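Suchbegriff eingeben Suchen Archiv

Lesezeit: 4 Minuten

21. Nov. 2002

Heute früh um sechs wach, obwohl ich hätte liegen bleiben können. Der Regen hat in der Nacht aufgehört, der Hof steht noch unter Wasser. Ich habe Kaffee gekocht und die Heizung im Flur aufgedreht, die jetzt wieder geht. Der Monteur war vorgestern da und hat ein Ventil getauscht. Die Rechnung kommt noch.

Vormittags am Sauerteig weitergemacht. Der Ansatz vom Oktober lebt noch, riecht aber schärfer als am Anfang, fast nach Klebstoff. Ich füttere ihn seit einer Woche zweimal am Tag und nehme wieder Roggen 1150 statt Vollkorn. Gestern Abend ist er im Glas ordentlich hochgekommen und über Nacht zusammengefallen. Das heißt, ich bin zu spät dran gewesen. Morgen stelle ich ihn kühler, ins Treppenhaus, da sind es jetzt 14 Grad.

Zwei Brote gebacken. Das erste ist an der Seite aufgerissen, wie letzte Woche. Das zweite habe ich tiefer eingeschnitten und länger gehen lassen, es ist besser geworden, nur der Boden ist blass. Der Ofen gibt unten einfach nicht genug her. Ich habe überlegt, mir einen Schamottstein zu besorgen. Bei Vastia im Baumarkt hatten sie im Sommer welche neben den Kaminsachen liegen, 30 mal 40, aber den Preis habe ich vergessen.

Mittags Linsen von gestern.

Danach mit dem Bus nach Skonilik hinüber, Mehl holen. Die Mühle hat den Laden umgebaut, die Säcke stehen jetzt hinten und man muss fragen. Fünf Kilo Roggen und zwei Kilo Dinkel mitgenommen. Der Roggen ist teurer geworden. Die Frau an der Kasse meinte, die Ernte sei schlecht ausgefallen, zu viel Regen im August, viel Auswuchs. Das würde auch die klebrige Krume erklären, die ich seit dem neuen Sack habe. Ich hatte es auf mich geschoben. Sie hat mir geraten, weniger Wasser zu nehmen und den Teig saurer zu führen. Saurer ist er ja nun schon.

Auf dem Rückweg am Fluss entlang gelaufen, der Bus wäre erst in einer Stunde gefahren. Die Vass steht hoch, am Pegel unter der Brücke waren es 147. Auf dem Uferweg hinter den Gärten lag Schlamm, ich musste oben über die Wiese. Die Schuhe stehen jetzt mit Zeitung ausgestopft neben der Heizung. Kein Mensch unterwegs, nur ein Reiher auf der anderen Seite. Mit sieben Kilo Mehl im Rucksack ist der Weg länger, als ich ihn in Erinnerung hatte.

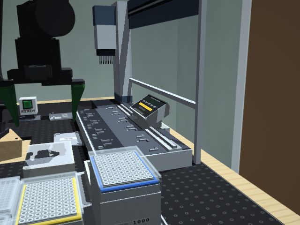
Zu Hause war es schon fast dunkel. Post: die Abrechnung vom Wasserwerk und der Katalog von Trondine mit den Saatgutlisten. Früh dieses Jahr. Ich habe ihn nur durchgeblättert. Die alte Buschbohne, die ich zwei Jahre hatte, führen sie nicht mehr, dafür vier neue Sorten Zucchini, die ich nicht brauche. Von den Bohnen habe ich noch ein Schraubglas voll eigenes Saatgut im Keller. Ich muss nachsehen, ob es trocken geblieben ist.

Die Wasserabrechnung verstehe ich nicht ganz. Nachzahlung 146 Euro, im letzten Jahr war es deutlich weniger. Entweder habe ich im Sommer wirklich so viel gegossen, oder jemand hat sich beim Ablesen vertan. Den Zähler lese ich morgen selbst ab und rufe dann dort an. Überhaupt rechne ich bei größeren Beträgen immer noch in Mark um, obwohl das Jahr bald vorbei ist. Bei Brot und Milch habe ich es mir abgewöhnt.

Abends das bessere Brot angeschnitten, noch etwas zu warm. Die Krume ist gleichmäßig, unten ein schmaler feuchter Streifen. Geschmack gut, kräftig. Mit Butter und Salz gegessen, dazu ein Rest Suppe. Das andere habe ich in Scheiben eingefroren -- zum Rösten taugt es.

Fürs nächste Mal aufgeschrieben:

Wasser um 30 Gramm verringern. Salz so lassen. Den Teig nach dem Kneten eine halbe Stunde ruhen lassen und erst dann formen. Backblech schon beim Aufheizen auf die unterste Schiene, das Brot direkt darauf. Nach der Hälfte der Zeit die Temperatur herunter, beim letzten Mal habe ich es vergessen und die Kruste war hart wie ein Brett.

Eigentlich wollte ich noch die Fenster in der Küche abdichten, es zieht am linken Flügel. Das Band liegt seit Oktober in der Schublade. Wieder nicht gemacht. Dafür den Keller gefegt und die Äpfel durchgesehen. Fünf faule herausgenommen, der Boskoop hält sich am besten. Aus den angeschlagenen koche ich am Wochenende Mus, wenn ich genug leere Gläser finde. Die Deckel sind das Problem, die Hälfte ist rostig.

Der Ansatz ist gefüttert und steht mit einem Teller abgedeckt auf der Treppe. Draußen hat es wieder angefangen zu regnen -- die Dachrinne über der Haustür läuft über, da muss Laub drin sein. Leiter leihen.

Kontakt | © 2002 Alle Rechte vorbehalten | Nach oben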